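Sorting scarves, socks and other small soft things on the bed

There is a drawer in most houses where the small soft things go to be forgotten. Ours is the second one down in the chest on the landing, and until January it held scarves, bed socks, odd gloves, two swimming caps and a hot water bottle cover without its hot water bottle. You could open it if you pressed down on the contents with the flat of your hand, and closing it took a knee. I finally had it out one wet afternoon, and several of you have asked how I went about it, so I've written it all down at rather greater length than I meant to.

Start by making the bed. I know it sounds like putting off the job, but a made bed is the best sorting table in the house: it's a good height, it's wide, and nothing rolls off it. Pull the top blanket reasonably flat and empty the whole drawer on to it. Do tip out the lot, even the bits you're sure about, as I've found a perfectly good pair of gloves folded inside a pair of tights more than once.

Next, fetch a cardboard box, and make it a shallow one. I used to use a deep box from the Forkness garden centre, and everything at the bottom of it might as well have gone back in the drawer. With low sides you can see what you've put in and change your mind without digging. If you only have a tall box, cut it down to about a hand's width with the kitchen scissors and fold a strip of parcel tape over the raw edge, because cut card will snag anything fine.

Now pick things up one at a time. It is terribly tempting to scoop, and I do understand, but scooping is how the drawer got like that in the first place. Thin printed fabrics are the worst for it, as they twist themselves up into a little knot and you can't tell whether you're holding a scarf, a headband or the lining of something. Lift the piece clear of the pile by its middle, let the loose ends drop, and give it a gentle shake before you decide anything. 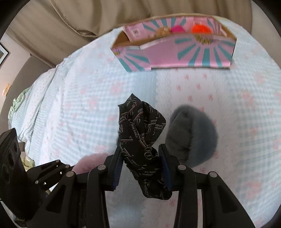
Black fabric with script lettering, lifted clear of the blanket, with the sorting box further up the bed.

Once it has been shaken out, lay each piece flat and smooth it from the centre with the side of your hand. Look for pulled threads, make-up along the fold and that faint tired smell that means it wants washing. Mine go into a mesh bag on the coolest wash with a small spoonful of Salehi wool liquid – I buy the 2000 ml bottle and it lasts us well over a year. Silk I do by hand in the basin, squeezing and never wringing, and then I roll it in a towel.

Fluffy things need a different approach altogether. They shed on everything, and on black cloth most of all, so keep them at the opposite end of the bed and deal with them last. A clothes brush will lift the worst of it, or a damp rubber glove stroked in one direction only. I store ours in an old pillowcase with the end folded under, which lets them breathe and stops the fluff travelling.

For the scarves themselves, roll them. Fold lengthways until you have a strip as wide as your palm, then roll loosely from one end and stand the rolls up side by side. I got 47 pieces back into that one drawer, some of them very small, and I can see every one when I open it. If you'd like dividers, the Esilton household shop sells card ones, though a cut-down cereal box does nicely.

Whatever is left in the box at the end is what you're passing on. Tie the pairs together with a bit of wool, put the nicest pieces on top and write on the side where it's going – ours went to the charity shop in Stongate, who are always glad of scarves when the weather turns. Put it straight by the front door with your shoes on top of it, then go and have a cup of tea before you start on the drawer underneath.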